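Häufige Fragen zum Aufräumen

Muss ich die ganze Wohnung auf einmal schaffen?
Um Himmels willen, nein! Ich stelle mir den Wecker auf 10 Minuten und nehme mir einen Tisch vor, mehr nicht.

Wohin mit leeren Plastikflaschen?
Bei mir kommen sie erst mal in einen geflochtenen Korb – der darf ruhig im Zimmer stehen, so hübsch, wie er ist. 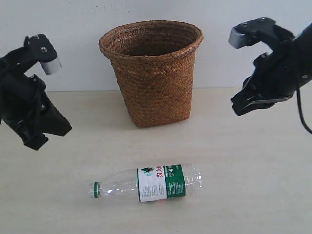 Pfandflaschen bitte nicht zerdrücken, sonst zickt der Automat. Ich bringe meine weg, sobald der Korb voll ist.

Wie mache ich Flechtwerk sauber?
Ausbürsten, fertig. Klebt doch mal was, nehme ich ein feuchtes Tuch und lasse den Korb danach gut trocknen – aber nicht auf der Heizung!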